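Our river gauge is finally up!

I have been boring everyone I know with this since May, so now it's your turn. The creek behind our street in Nerkia has a proper water level gauge, bolted to the footbridge, and I can check it from bed. I love it so much.

If you've read this blog for a while you know about the flood that got into 132 homes on the low side of town. We were lucky (wet garage, ruined freezer, one very sad rug). What bothered me most was how little warning there was. The county gauge sits way downstream at Rolland, and by the time it showed anything worth worrying about, people on Ploter Lane were already carrying boxes upstairs in the dark.

The new one is an Omatix unit. It bounces a signal off the water and sends a reading every 4 minutes, day and night. When the creek gets within 3 feet of the bridge deck, a text goes out to everyone signed up, and 100 households are on the list already!

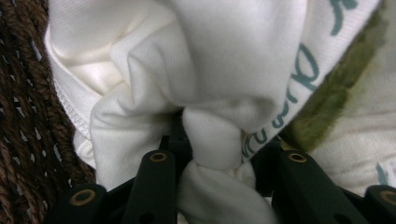

Does a rising number mean you should leave right away?

It depends on how fast it's going up and where you live. A slow climb after a day of steady rain is pretty normal for our creek. A quick jump in under an hour is when the low side should move the cars and get the bags by the door. And if the county says go, go, whatever the gauge says.

We had our first decent storm last night and I stayed up past midnight watching the little blue line creep up, level off, and come back down again. Best thing on any screen in the house! Next I want to get a rain gauge up on the ridge, and I've already started pricing poles.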